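Meltthorpe Plant-Based Food Listings

README

What it is

A table of cafes, food trucks, market stalls and takeaways in Meltthorpe that serve at least one vegan main. It started as a list kept by Jennylyn Tolentino for the Tuleo newsletter and was moved into a file once the newsletter got too long to search. The current version has 192 rows, one per place.

Files

listings.csv — the main table
hours.csv — opening hours, joined on place_id
closed.csv — places that have shut or stopped serving vegan mains

Columns in listings.csv

place_id: a number, never reused
name: as written on the sign or menu
area: one of 12 areas, using the old ward names (Enville is kept separate from the town centre)
kind: cafe, truck, stall, takeaway, pub
all_vegan: yes or no
mains: how many vegan mains were on the menu at the last check
checked: month of the last check
notes: free text, often blank

How entries are checked

Each place is visited or phoned. We don't take menus from delivery apps, as they go out of date and list dishes the kitchen dropped long ago. A dish counts as vegan if the staff say so. Chips cooked in a shared fryer are counted, with "shared fryer" in the notes.

Trucks move. If a truck has two regular pitches it gets one row, and the second pitch goes in the notes. Makokha, the bean stew truck, has its lunch pitch in the area column and its evening one in the notes.

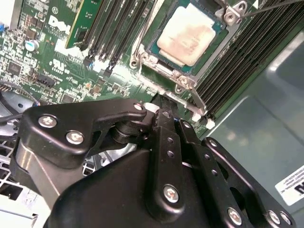
Known problems

Hours for stalls are poor. Most open when the market opens and leave when they sell out, so a closing time of 15:00 often means "by then at the latest".

Prices were dropped in version 2. They changed too often to keep up with.

Pubs are thin outside the centre — send more if you have them.

Corrections

Send the place_id, what is wrong and the month you went. New places need a name, an area and one vegan main you have seen on the menu. The next update is due in July.

Use

Free to copy and reprint. Please credit the Tuleo newsletter.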